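# Chapter 5: Where Paper Goes

Every office has one cabinet that people open with a kind of dread. It holds the warranty for a kettle that was thrown out years ago, three copies of the same lease, and a folder marked "Misc." that has been growing since the business opened. The owner will tell you there is a system. The owner is the only person who can use it, and on most days that isn't true either.

Chapter 4 dealt with what to keep. We now take up the duller and more useful matter of where to put it. Students tend to skip this chapter, then come back to it in their first job with a red face and a missing invoice.

## The Wallura Cabinet

Consider the case of Wallura, a small firm that rented out party tents. When Tatu Mugo was hired to run the front desk there in April, he was handed a key and told that everything was "in the cabinet." Strictly speaking, it was. He went through 2,719 sheets of paper before he found the insurance policy, which had been filed under R, for "rain."

The previous clerk had grouped papers by the feeling they gave her. Bills from Kinnunen, a slow and gloomy supplier of tent pegs, sat with the tax letters. Thank-you notes from customers shared a box with the refunds, on the theory that both involved customers. As a private diary this had some charm. As a filing plan it fell apart the day she left, and it took Wallura 44 working days to answer a plain question about a deposit.

Mugo's first step was to buy boxes, and most people's first step is the same. Boxes are cheap and make a person feel that progress has occurred. He then had a mess in boxes, which at least stacked.

## Boxes, Shelves, and Doors

Before we get to labels and lists, a few words on the box itself. A lidded document box keeps off dust and holds a stack of loose sheets together when somebody carries it down a hall. It also hides its contents completely, so an unlabeled one might as well be a brick. A box that lives on a shelf has a second problem: the lid needs somewhere to go when it opens. Measure the shelf with the lid up as well as down. If the lid can't clear the top of the cabinet, the box has to come partway out each time, and people in a hurry will do their reading with the thing half on the shelf and half in the air.
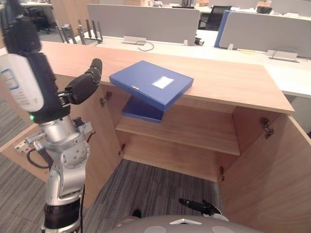 Labels deserve the same thought. A label on the lid is easy to read when the box is on a desk and no help at all when another box is on top of it. Put one on the side that faces the door, too. Write on it what the box holds and the years it covers. "Important" is not a subject. Neither is "Old," which will be true of everything if you wait.

Then there is the matter of empty space, which alarms new managers. A shelf filled to 100 percent on opening day has no room for next week's mail, so next week's mail goes on the floor, where it starts a rival system. Leave a gap and defend it against coats, mugs, and the office fan.

## In This Chapter

You will learn to:

- sort papers by what they are used for
- choose a box, folder, or binder to fit the job
- write a label a stranger can follow
- keep a one-page list of what is in the cabinet
- move a file out and get it back again

The practice set at the end uses the records of Riria, a bakery with tidy books, and Venau, a bicycle shop without them. Do Riria first. You will need the confidence.

## 5.1 Sorting by Use

Begin with an empty table and one pile. Pick up the top sheet and ask who would come looking for it, and what that person would call it.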